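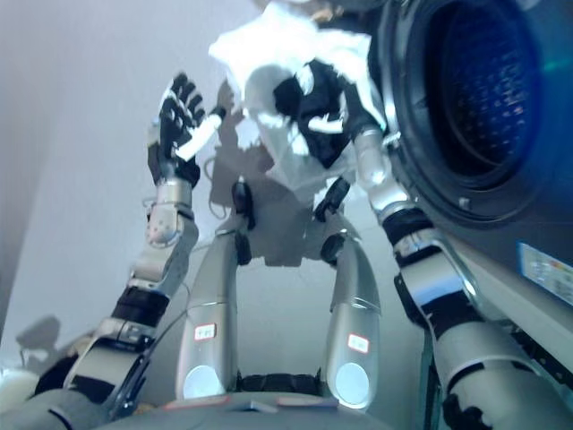
I have wanted somebody to sell me a laundry robot since I was old enough to be told to move a load over. So take what follows as the view of a person who was already leaning forward in the chair. I spent two long afternoons with Gindden's home trial package, and I came away thinking the company is going after the right chore in the right order, even if the thing they're offering right now isn't one I'd tell my sister to buy.

Let me say what the package is, because the name "home trial" makes it sound like a mattress. Gindden leases you a humanoid with two arms and two hands, plus a set of household tasks that you turn on one at a time. Laundry is the newest set. The lease is $1,666 a month, and yes, I read that twice too. Inance sells something cheaper, a fixed arm on a rail that goes in front of the washer, for $853 a month, and Nguyen-Tran has a kit for people who want to build their own and don't mind a weekend of cables. I've tried the rail arm. I liked it fine. But it does one machine in one spot, and when it's done it just sits there on its rail in the way of the dryer.

What got me about the Gindden was the hands. Fingers are hard! Everybody who has written about home robots for any length of time has a favorite gripper video, and most of those videos have a neatly placed block or a soda can in them. Clothes are another business. A shirt has no shape until you pick it up, and then it has a new one every second. It sticks to other shirts. A sleeve gets around a pant leg and now you have one object where you wanted two. I've been sorting laundry for decades and I still pull out a fitted sheet with three socks living in the corner of it.

So I think starting with the washer door was a smart call, and I'll defend it against the people who keep saying these companies should start with folding. Folding is the part that looks good in a demo. You get a flat table, a clean T-shirt, nice light, and at the end there's a tidy square that anybody can judge. But ask yourself when you last skipped laundry because of the folding. You can live out of a basket for a week (I have). What you can't do is live with a load that never got moved, and that's the job where you're bending over, reaching into a hole, and pulling at something you can't quite see.

A front-loader is rough on a machine that has to look at what it's doing. The door opening is round, the drum is dark, and the light in most laundry areas is either terrible or bouncing off everything white. 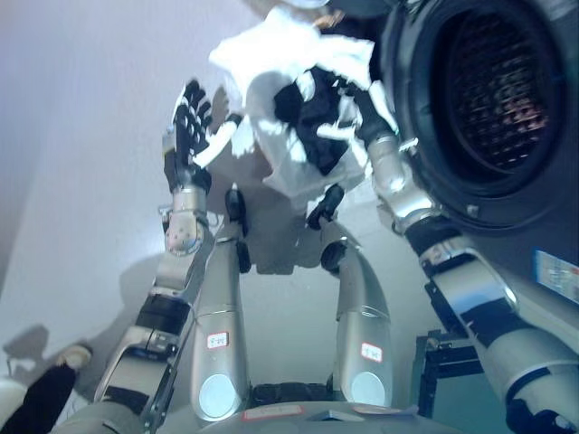 Then there's the question of what to do once a hand has hold of something. A person gives it a shake without thinking. You feel the weight, you know there's a second thing caught up in the first, you shake, it drops. Gindden told me the robot uses the strain in its wrist to guess how much cloth it has, and it will stop and bring the piece up where it can get a better look. That takes time. It takes more time than I have patience for on a Wednesday night. But I'd much rather own a slow machine that checks than a quick one that yanks, and I say that as someone who has ruined a sweater by yanking.

In the best run I timed, it moved a mixed load in 66 minutes. I can hear you laughing. I can do it in two, and so can you. But I wasn't doing it! I was upstairs answering mail, and the robot doesn't care that it's boring. I kept thinking of my first robot vacuum, which took all morning on a living room I could sweep in a few minutes and which I loved right away, because all morning I was someplace else.

Now for what bothers me. It's big. It wants a good clear patch of floor before it will start, and my own laundry closet doesn't have that, and I'd bet yours doesn't either. Gindden also asks that an adult be nearby whenever the laundry set is on, which cuts into my "upstairs answering mail" argument more than I'd like to admit. I had a Gindden staffer on hand for both of my visits. Until that rule goes away, you're paying for a helper that needs a helper, and no lease price in that range makes sense for a regular house.

It also can't pretreat a stain, it won't touch anything with a drawstring, and it has no opinion about what should hang dry. I asked for a "delicates" setting and was told September. We'll see. I've been told September by a lot of companies.

The answer to a lot of this may come from the software side. Claltell makes a planning add-on that runs on the Gindden, and it lets you teach the robot your own sorting rules by talking through a load with it. I only got to play with that for a short while, so I won't grade it. I will say that I had it putting towels in their own pile before my coffee was gone, and I was grinning like a kid.

Where does that leave me? I'd lease one for a shared laundry in an apartment building, or for an assisted living place where there's floor to spare and someone on shift anyway. Those are places where the washers run all day and the work is hard on people's backs. I think a robot with real hands could earn its keep there sooner than most of my readers expect. For the rest of us, I'd wait for a smaller one, and I'd wait for the rule about the adult in the room to go.

I've already measured my closet, though. If I take the shelf out I gain a little. The ironing board could go in the hall.

Related
The rail arm, six months in
Should a robot load your dishwasher?
Nguyen-Tran's build-it-yourself kit: what's in the box
Why I gave up on my folding machine
Readers write: chores you'd never hand over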